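Why I finally gave up on the open kitchen

Okay so the wall is going back up. I know. I KNOW. If you've been reading since the Gresia Street days you'll remember me waving a sledgehammer around and telling everybody that walls were for people who had something to hide. Well, it's been four winters, and I have something to hide. It's the dishes.

Let me back up a bit. When we bought this place it had a poky kitchen with a door, and a dining room next to it that was always dim, and I was sure that knocking the two together would turn us into the sort of people who chat over the stove while friends perch nearby with a glass of wine. We did do that, I want to be fair. We did it maybe twice a year. The rest of the time I was trying to watch a movie while the extractor fan roared, or lying on the couch smelling last night's fish.

And the noise! My mother-in-law, Yanti Pasaribu, who can sleep through a thunderstorm, came to stay in October and asked very politely if we could possibly not use the blender before eight. She was two rooms away. There just wasn't anything in between to stop it.

So I called Kadir Yurt, who did the bathroom, and he came over and stood in the middle of the room for a long while. He was very nice about it. He did mention that he'd taken out a lot of walls in the last ten years and lately he's been putting them back. His first quote was $3,921 for framing, drywall, a pocket door and moving two outlets, which made me sit down, but he's knocked $400 off because I'm doing all the painting myself (pray for me). I also don't want a full solid wall. We're doing a wide doorway and a sort of internal window up high, so the old dining room gets some light from the kitchen side this time.

Then came the paint question, and that's where I lost most of a week. I wanted lavender. Everyone I told about the lavender made the same face. My brother asked if I was opening a soap shop. But I've had this idea in my head forever of a really pale purple, nearly gray when the sun goes in, next to dark stone, and I don't think it's a soap shop at all, I think it's lovely.
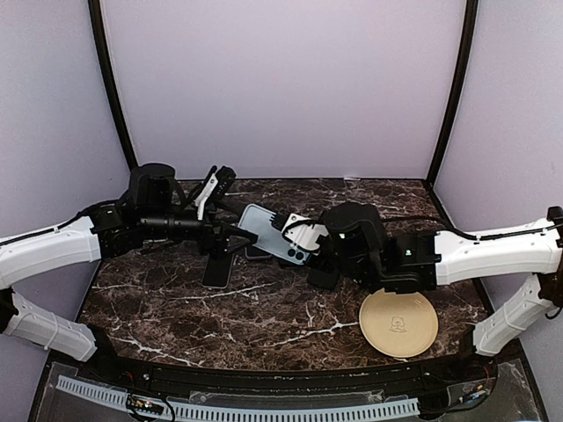
Pale lavender with dark brown marble. Tell me that doesn't work!

The stone is the part we can't afford, obviously. I went to Karakaya with a tape measure and a lot of optimism and came home with a free pencil. Erhan Tekin at the counter let me look through the offcuts out back, and there was one piece I loved, but it was too short for anything except a shelf. I may still get the shelf. We're keeping the butcher block for now and I'm going to sand it and oil it and stop leaving wet pans on it.

Paint-wise I ended up with three sample pots from Tukley. One looked like a bruise. One was basically white, my husband couldn't see any purple in it at all. The third is the one, and it's patchy on the test board but I'm told that's the primer. If anyone has tips for cutting in around a pocket door I would love to hear them, I've only ever painted around the regular kind and I did it badly.

Demolition is wrong, isn't it, when you're adding something? Construction, then. Construction starts in 24 days. Kadir thinks a week and a half, so I'm planning on three. We'll be eating off the washing machine, and I've already bought way too many paper plates.

Next post will probably be me complaining about dust. Oh, and for those who asked about the lentil soup, I haven't forgotten, I just can't find the card I wrote it on.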